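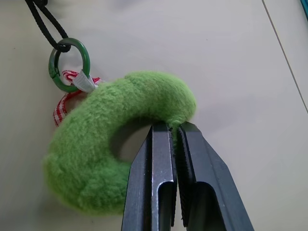
«El boletín no ha muerto, solo lo escribe gente aburrida»

Zewditu Ayele lleva seis años mandando correos que la gente abre, lo que en su oficio equivale a tener un superpoder modesto. Dirige el área de correo comercial de Ultevance, una agencia pequeña con clientes todavía más pequeños, y nos recibe con un café frío y 149 mensajes sin leer. «Los de otras agencias los guardo para sufrir», explica.

Le preguntamos por qué sigue apostando por el boletín cuando medio sector se ha ido al vídeo corto. Suspira. «Porque la lista es tuya. En una red social vives de alquiler y el casero cambia la cerradura cuando le apetece.»

Su cliente favorito es Planmont, una tienda de menaje que llegó con 2772 suscriptores y mucho orgullo. Ayele borró a todos los que no abrían un correo desde julio. Quedaron 863.

«El dueño, Everett Kincaid, me llamó pálido. Se puede llamar pálido, se lo aseguro. Creía que le había tirado el negocio por el desagüe.» ¿Y las ventas? «Iguales. Lo que bajó fue la factura de la plataforma, y entonces recuperó el color.»

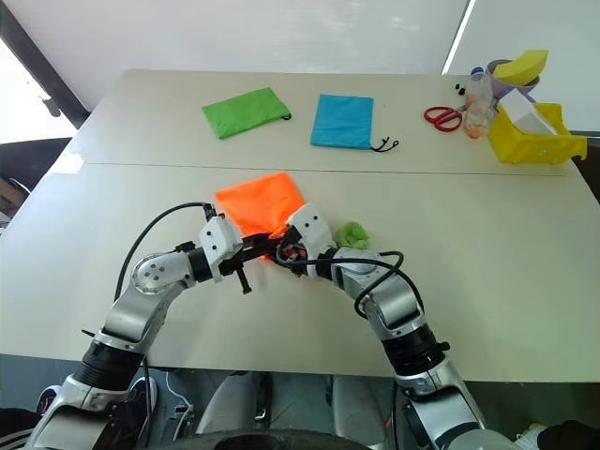 Del asunto del correo habla con menos paciencia. Detesta los emojis de cohete, las falsas respuestas que empiezan por «Re:» y el nombre de pila metido con calzador. «Una vez recibí un "Hola, APELLIDO2". Les contesté firmando igual. Me dieron las gracias por mi interés.»

Prefiere frases cortas y un poco sosas. El mejor asunto que recuerda, para la misma tienda, decía «Han vuelto las tapas». «Había gente esperando esas tapas. Yo tampoco lo entiendo, pero se lo respeto.»
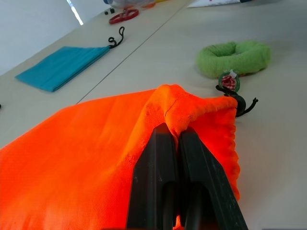
Cuánto escribir y cuándo

Sobre la frecuencia no tiene dogmas. Su compañera Sunita Kowalczyk defiende el envío semanal; ella, el quincenal. «Lo discutimos cada semana, así que de momento gana ella.»

Tampoco cree en la hora perfecta. «Hay informes que juran que son las diez de la mañana. Los lee todo el mundo, y a las diez de la mañana el buzón parece una romería.»

¿Y la baja? Ahí se pone seria por primera vez. El enlace debe verse y funcionar con un clic, sin encuestas ni perritos tristes. «Si alguien se quiere ir, le abres la puerta. Lo del perrito lo propuso un cliente, por cierto. Traía ya la foto.»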